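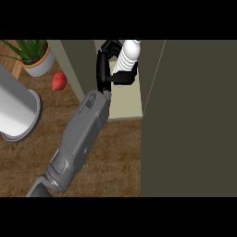 Issue 9, page 4

OPEN DAY AT DROMER

Gallery and notes from the September visit

Dromer opened its doors on a Tuesday in September, from early afternoon until the evening. The company writes control software for robot arms that work in homes and small offices. Visitors were taken through the ground floor of the Hafstein building in small groups, with time at the end to go back to anything they had missed. Most of what Dromer does at this stage is done in simulation, so a large part of the visit took place in front of screens.

The notes follow the order of the tour. Anyone who came in by the side entrance will have seen it the other way around.

Holding a bottle in the simulator
A gray arm with a black gripper has its fingers around a white bottle, tilted, with the neck pointing up and to the right. The room, the plant in its white pot and the wooden floor are all computer-made. The black bands at top and bottom are part of the picture.

More on the bottle
Ribs run across the body of this one, and the top is smooth and rounded. Our guide spent a long time on bottles. Ribs, caps and rounded shoulders all change where a finger can rest, and the software has to settle on a grip before the arm gets there. The fingers can close from more than one side, and a lot of the afternoon's questions were about how the program chooses between them. The short answer was that it tries many grips and scores each one. The long answer went up on a whiteboard and took most of the coffee break.

The front room
The tour began here with a short talk. Dromer started out writing software for packing lines and moved to household work later. The talk covered the reasons for the change (customers asked for it) and the problems that came with it (nothing in a house is where it was yesterday). There were chairs for about half the group. The rest stood at the back, near the door, and heard most of it.

Pestix
Pestix is the name of the simulator. It started as a small in-house tool for checking whether an arm would hit a table, and it grew from there. It now builds whole rooms with walls, doorways, floors and loose objects, and runs an arm inside them. The people who work with it every day use the name as a verb. "Did you pestix it?" was heard more than once at the desks.

Rooms
The library holds 3,000 rooms. Some were drawn by hand, and the rest were put together by a program from a set of parts and then checked. A room can be thrown out for having a door that opens into a cupboard, or a plant standing inside a wall. Visitors were shown a folder of rejected rooms, and this was the most popular stop of the first hour. A bathtub on a ceiling got a big laugh. Two kitchens had been joined through the same sink.

Things on the floor
Objects in the test rooms are left where a person could have left them. Fruit, bins, plant pots and bottles all turn up. The point is to give the arm something to work around, and something it should leave alone. One of the engineers keeps a list of objects to add, and visitors were invited to write suggestions on it. By the time our group reached it the list had an umbrella, a slipper, a bag of rice and "cat" written in different hands. We were told the cat would have to wait.

The desk row
Long tables, two screens to a seat. One screen carries the room and the other carries the numbers: joint angles, finger forces, and a running score. When something goes wrong the numbers usually show it first. A visitor asked how long it takes to learn to read them, and the reply was that new people mostly watch the room for the first few months.

Running many at once
Pestix can run up to 256 copies of the same task side by side, each with small changes. The bottle may be a little heavier, the floor a little more slippery, the light lower. All the copies appear as small tiles on a wall screen. From the back of the room it is hard to tell what any single arm is doing, but a group of tiles turning red is easy to see from anywhere. A run was started for our group before the break and left going while we moved on.

Try it yourself
A spare desk had been set up with a controller so that visitors could drive an arm in the simulator. Younger visitors did better at this than their parents. The usual mistake was to close the fingers too soon. The next most usual was to bring the arm in too low and push the object across the floor, after which it had to be chased. There was a line at this desk for the rest of the day, and the people at the end of it could have done with a second controller.

The hardware room
This one was smaller than expected. Dromer does not build arms. It rents them from Stikirent as they are needed and sends them back when a test period is over. The company said this suits the work, as the software is supposed to run on more than one kind of arm, and a rented one can be swapped for a different model without much fuss. The arms on the day stood behind a low rail, with tape on the floor to show how far they could reach. Groups were asked to stay on the outside of the tape, also when the power was off.

From screen to floor
The demonstration here used a task that had first been worked out in Pestix. A real arm was asked to pick up a plastic bottle from a low shelf and hand it over. It went slowly – slower than on the screen, and on purpose. The first attempt stopped short of the shelf and had to be started again. The second went through, and the bottle was handed to a man in the front row who had not been told he would be taking it. The stop was explained afterward. A visitor's coat was hanging over the rail, and the arm had seen it.

Questions at the rail
Will it do dishes? Not yet, and wet things are hard. Does it know what is in the bottle? No, only how it moves when it is lifted. What happens in a power cut? The brakes come on and the arm stays where it is. Can it work in the dark? It can in the simulator, where the lights are a setting. On the floor it would rather have a lamp.

The sound of it
Several people remarked on how little noise the arms made. The loudest thing in the hardware room was the fan over the door. In the simulator there is no sound at all, and somebody had put on a radio.

The parts table
Old fingers, worn pads and a few grippers opened up to show the joints. Visitors could pick these up and bend them. The pads were the interesting part for anyone who works with their hands. They wear at the tip first, and a worn pad will let go of a smooth bottle long before it lets go of a cardboard box. Dromer has started adding wear to the simulator as well, so that a simulated arm can be given old pads.

Back to the wall screen
By the time our group came around again, the run from before the break had ended. A few tiles were red. These were all the copies with the most slippery floor, and the engineer at the desk opened one and played it back for anyone who wanted to stay. Playing back is a large part of the job. A failed run is saved with everything needed to repeat it, and it goes into a queue for the next morning.

Coffee and the way out
Coffee and buns were in the hallway. The buns ran out early, and the coffee did not. A guest book lay on the table by the side entrance, next to sign-up sheets for a longer visit in which people can bring an object from home and have it measured for the library.

Getting there another time
Visitors should use the Hafstein parking lot, on the side away from the street. The front door is kept locked outside open days, so ring at the side entrance. The ground floor has no steps, and the tour can be done seated, apart from the hardware room, where the rail blocks some of the view from a chair. Dromer says it will move the demonstration shelf higher next time.

Groups from schools can ask for a morning visit. The desk with the controller will be there again, and there should be two of them.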